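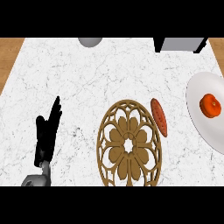 Iltex 厨房台面仿真包,1236 一年,有人续费了吗

版块:仿真与数据 > 商业套件讨论

慢三拍
楼主
先说情况。我们组去年跟 Kilgate 签的 Iltex 试用,双臂桌面那一档,名义上包含场景、物体资产、300 条遥操作演示,还有一套评测脚本。试用到期,销售报的续费价是 1236 美元一个席位一年,按席位算,不按机器算。我手上 2 个席位,老板让我写一页纸说值不值。

我倾向于不续,想听听反对意见。

我的几点不满:
一、物体种类宣传页写得很热闹,真正配了演示的任务翻来覆去就是拿水果、放盘子、放隔热垫这几样。香肠之类的东西经常只是摆在旁边当干扰物,没有对应的任务。
二、接触参数几乎不给调。摩擦系数藏在编译好的资产里,改一次要发工单,最长一次等了十一天。
三、评测脚本的成功判定只看物体中心点有没有进目标区域的投影。橘子还被手指夹着、悬在垫子上方,它也给你记成功。
四、文档说“开箱即用于真机迁移”,我没找到任何一张真机结果的表格。

第三条是我最在意的。前三个月我们汇报的数字全是按它这个脚本出的,后来自己补了一个“松手后静止”的条件重跑,数字难看得不想贴。

铁皮柜
2 楼
第三条我不同意你这么说。成功判定本来就该用户自己写,它给的是模板,头文件注释里写得清清楚楚 template only。你拿模板去汇报,怪谁。

另外 1236 真不贵。自己建一个带纹理、带碰撞体、光照还过得去的厨房台面,一个人至少搭进去两周。

慢三拍
楼主
回 2 楼:注释我看了,可销售发来的对比表用的就是这个模板,表头写的是“任务成功率”。他们自己都拿模板当正式指标,凭什么要求用户自觉。

至于两周,我认。可台面是一次性的活,做完就是我的,1236 是每年。

葫芦岛没有岛
3 楼
插一句,隔热垫那个资产,金色镂空花纹那个,你们谁看过它的碰撞体?我把可视化打开,它就是一个实心扁圆柱。渲染出来能从花瓣缝里看见大理石,物理上没有缝。

放橘子影响不大。你要是想拿它练手指伸进镂空里把垫子拎起来,趁早别想。

铁皮柜
4 楼
实心圆柱是常规做法。凸分解那种花纹得出来几十上百块,仿真速度直接掉下去,你又要来发帖骂慢。

葫芦岛没有岛
5 楼
常规归常规,资产列表里它那一栏写的是“高精度网格”。我没骂慢,我要它在列表里写一句“碰撞体为简化体”。六个字的事。

铁皮柜
6 楼
七个字。

夜班调参
7 楼
我们是付费用户,续过一次,说点具体的。

好的地方:渲染稳,批量跑不崩,换版本以后旧轨迹还能回放,光这一点就比我用过的两家强。双臂接口也干净,左右手的动作向量分开给,不用自己猜哪几维是哪只手。

差的地方:双臂名不副实。我把演示一条条拉出来看,大部分就一只手干活,另一只举在旁边。你拿这种数据训双臂策略,学出来的就是一只手干活、另一只手发呆,很忠实。

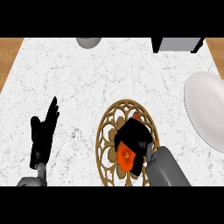
我后来干脆把闲着的那一侧动作全部遮掉,按单臂训,抓取稳定了不少。那我为什么要买双臂档?单臂档便宜一截。这个问题我问过客服,答复是“双臂档包含更完整的具身信息”。我到现在也没读懂这句话。

还有遮挡。只用那一路斜俯视相机的话,手一合上去,水果就被挡掉一大块,策略在最后那几厘米基本是闭着眼的。包里没配腕部相机,说在路线图上。

慢三拍
楼主
回 7 楼:路线图我去年三月也听过。

你们遮掉一侧动作之后,观测里那只手还在画面上吧?有没有出现它稍微换个姿势策略就乱的情况?

夜班调参
8 楼
有。那只手的初始姿势一变,干活的这只有时会往没有东西的台面上伸。我们的办法是随机化闲臂姿势,重新渲染了一遍演示。重渲染要用他们的云端额度,另收费。合同附录第四页,签之前请大家务必翻到那一页。

Moushumi Marikar
9 楼
我在 Kilgate 做解决方案支持,用实名回复,免得被说潜水。

1. 演示数量:目前双臂档已经是 706 条,300 条是试用包的数量。新增部分里有需要双手配合的任务,比如一只手扶盘、一只手放物。
2. 成功判定:收到的同类意见不少,下个版本会增加松手和静止条件,旧脚本保留。
3. 碰撞体标注:这个意见合理,我去提。
4. 重渲染计费:本地渲染许可可以单独申请,请走工单。

真机迁移方面,我们和 Samir 那条产线有合作测试,数据暂时不便公开。

慢三拍
楼主
谢谢出来回复,我逐条问回去。

706 条里双手同时接触物体的有多少条?请给条数,不要给百分比。
旧脚本保留,那官网对比表会不会按新脚本重出?
本地渲染许可收不收费,收多少?
Samir 的测试,能不能只说测的是哪一类任务,不需要结果。

Moushumi Marikar
10 楼
第一个问题我需要和数据组核对,不想随口给数。第二个我没有权限承诺。本地渲染许可对续费用户免费,试用用户收费,金额看席位。Samir 的任务类型我不能说,抱歉。

铁皮柜
11 楼
人家愿意实名出来就不错了,别追着打。换一家连客服都找不到。

葫芦岛没有岛
12 楼
态度好和东西值不值是两回事。四个问题答了一个,答的那个还是“续了才免费”。

豆腐脑咸党
13 楼
学生一枚,弱弱问一下,有没有人用 Sturnura 那个开源台面对比过?我们实验室没预算,一直用它,画面丑,大理石看着像塑料布,但碰撞体和判定全是明文,改一行就生效。

夜班调参
14 楼
对比过,不严谨。同一个策略结构,同样是把水果放到垫子上,Sturnura 上训出来的拿到真机,伸手的位置偏得厉害,Iltex 的好一些。可我分不清这是光照纹理的功劳还是演示质量的功劳,两边变量差太多。真机那边我们的桌子是木头的,也没有这么亮。

所以我续那一次,说白了买的是渲染和版本稳定。演示我基本不用了,自己录。

豆腐脑咸党
15 楼
那自己录的话,你们录一条大概多久?包括重来的。

夜班调参
16 楼
熟手两三分钟一条,新人别算了,光练怎么让手指不把橘子弹飞就练了一下午。它家橘子的恢复系数设得偏高,这个也改不了,要发工单,见主楼第二条。

慢三拍
楼主
综合一下我准备交上去的意见:
双臂档不续。
如果 Kilgate 能给出双手接触的条数,并且本地渲染写进合同正文而非附录,可以考虑买一个席位的单臂档,只用渲染。
评测一律用我们自己的判定,之前汇报过的数字在组会上更正。

铁皮柜说的两周工期我也写进去了,算成人力确实不比 1236 便宜,这点我承认主楼写得太轻巧。但老板要问的是这笔钱花出去能不能少录演示,目前看不能。

铁皮柜
17 楼
这版我没意见。组会更正那条是条汉子。

葫芦岛没有岛
18 楼
碰撞体那行字我先盯着,下个版本出来我来回帖。

Moushumi Marikar
19 楼
双手接触的条数数据组说下周能给,我到时候发在这一帖里。主楼的工单编号方便的话私信我一下,十一天那个。

慢三拍
楼主
已私信。条数来了我再改那一页纸,先不锁帖。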